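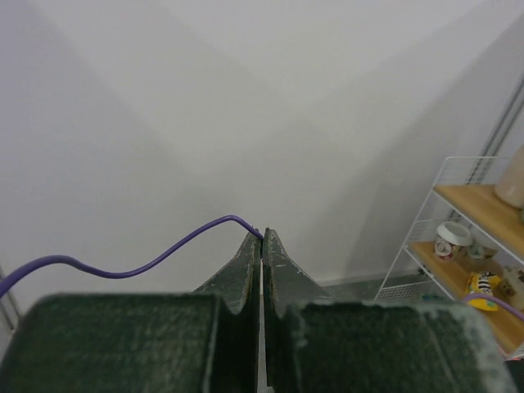 White wire shelving against an off-white wall.

Wire Shelving: Assembly, Loading and Cleaning
Household Guidance Sheets – Storage

Freestanding wire shelving is used in pantries, laundry rooms, garages and workshops. It is light to carry, lets air move around stored goods and can be taken apart when a household moves. The following guidance applies to most coated and plated units sold for home use. Residents of Grendley and Bastos housing should also check their lease before fastening anything to a wall.

Choosing a location
Measure the floor space and the height of the room before buying. Allow room for the unit to be tilted upright if it will be assembled lying down. Leave a gap of 2 inches between the back posts and the wall so that the wall can be wiped and stored items do not rub the paint. Do not block heating vents, electrical panels or water shutoff valves.

Carpet and vinyl flooring can be marked by narrow feet. Place a flat pad under each post, and check the pads again once the shelves are full.

Assembly
Lay out all parts on a blanket and compare them with the parts list. Most post-and-clip units go together in the following order.

Snap the plastic clips onto the posts at the same groove on all four posts. Count the grooves from the bottom.
Slide the lowest shelf down over the clips, wide end of the clips facing the floor.
Press each corner down firmly. A rubber mallet may be used on the collar, never on the wires.
Add the remaining shelves from the bottom up.
Set a level on the top shelf and turn the feet until the unit no longer rocks.

Clips from one maker seldom fit the posts of another. The Ruviva and Coltovari ranges, for instance, use posts that look alike but have different groove spacing, and a mixed set will slip under load.

Loading
Load limits are stated for weight spread evenly over a shelf. A single heavy item set in the middle places far more strain on the wires. Follow the figure on the label for your own unit – a shelf of canned goods can weigh more than expected.

Keep the heaviest goods on the lowest shelf. Paper towels, empty jars and seasonal linens may go at the top. Liquids, and cleaning products in particular, belong below eye level and out of the reach of children. Any unit taller than 45 inches should be anchored to a stud with the bracket supplied, or with a metal L-bracket and wood screws of suitable length.

Small items tip or fall through open wire. Shelf liners solve this, and may be cut from clear plastic sheet with household scissors. Cut the liner slightly smaller than the shelf so it lies flat. Bins with a flat base also work well; bins with small feet do not.

Cleaning
Dust monthly with a dry brush, working along the wires. For grease, use warm water with a little dish soap and a soft cloth, then rinse and dry at once. Avoid steel wool, bleach and scouring powder on coated wire. Water left in the joints is the usual cause of rust.

Light rust on plated wire can be rubbed off with a paste of baking soda and water. Where the coating has chipped, sand the spot lightly, wipe it clean and apply two thin coats of metal touch-up paint. Let the paint dry fully before reloading.

Marks on the wall
Scuffs behind shelving usually come off with a damp sponge and a drop of dish soap. Test a low corner first, as flat paint may turn shiny when rubbed. Fill old screw holes with spackle, sand smooth and touch up with the original paint. Keep a labeled jar of it for this purpose.

Related sheets
Sheet 326 – Pantry Storage and Labeling
Sheet 496 – Wall Anchors and Stud Finding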